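Hestamville kitchen robot project moves ahead with a simulation-first budget

July 12, 2024

Good news for anyone who has been following the kitchen robot plans at the Hestamville training center: the equipment budget is approved, and the first purchases can go ahead this summer. The center will buy 3 robot arms for its teaching kitchen, with mounts, spare grippers and a service plan, and it has set aside money for computing time before any of that hardware reaches the building.

That last part is what has people here excited. Under the plan, called Sondoreo, the kitchen jobs get built and tried in simulation first, and the shopping list follows from what the team learns there. Early drafts had it the other way around. The arms came first, the software was a single line near the bottom, and there was very little room to change course if the reach or the mounting turned out wrong.

The sink area got the most attention during planning. It is a hard place to work for any arm: deep steel basins, a tall faucet standing over them, and a counter that everyone wants to keep clear for food. 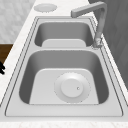
Mounting is a big cost question. A fixed base on the counter is the cheapest choice by far, but it takes up prep space for good. A rail costs more and needs an electrician, and it would let one arm serve both the sink and the cabinets. The team has priced both and will hold off on choosing until the simulated kitchen has been used to compare them. Each option gets 171 trial runs, using the same starting layouts, so the results can be laid side by side.

The computing share of the budget covers 2,000 hours, which should carry the work through December. Unused hours can be moved to the spare parts line - a small detail, but one the planners fought for and are very happy to have. Grippers wear out, fingertips especially, and the first draft had no money for replacements at all.

Shelves are next on the list after the sink. Reaching up into a cabinet calls for a longer arm than working at counter height does, and longer arms cost more and need stiffer mounts. The trials will try bread, fruit and dishes in different spots to find out how much reach the kitchen really needs before a model is picked.
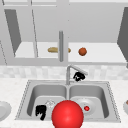
The simulated kitchen, with a loaf and a round fruit on the open cabinet shelf above the double sink.

Two suppliers are in the running. Kernesgate has offered a bundle with training days included, and Urquhart has quoted the arms alone with a longer service plan. Both quotes stay open through the end of the trials, so there is time to do this properly. Delivery is expected 115 days after an order is signed, and the room will need new outlets and a floor check in the meantime.

There is also a sum put by for staff time, which equipment budgets often leave out. Instructors will get paid hours to learn the simulator, set up their own kitchen jobs and suggest changes to the layouts. Several have already asked to start early!

The full purchase plan, with the price comparison for the two mounting options, is available at the center's front desk. Comments on the equipment list are welcome and can be left there in writing.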